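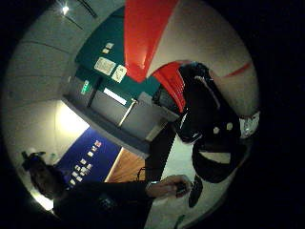

*Big black bag, pale floor, 17 February 2018*

I have strong feelings about shared tables, and most of them come down to crumbs. Our floor at Kevamlow has room for more than 200 people, and for years everybody wiped up with paper towels. We went through 600 rolls between last April and New Year's! I know because I'm the one who signs for the boxes from Clandier, and I can tell you they take up half a closet.

So I'm firmly on the side of the cloth. A plain striped one, the kind your aunt keeps over the oven door, plus a spray bottle that stays out where people can reach it. I bought 20 cloths at a shop in Salinas (cheap ones, a bit scratchy until you wash them) and I'd do it again tomorrow.

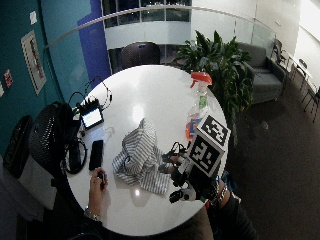

The usual complaint is that cloths end up in a damp ball and get smelly. Fine, yes, they do if you leave them overnight! Hang them up, wash them hot, skip the fabric softener. A paper towel just pushes coffee in circles anyway, and then you need three more.

My other gripe is bags. Please, put them on the floor or on a hook, because I can't wipe under a backpack. The folks down at Ileck have hooks by every table and I've been jealous of them ever since I saw it.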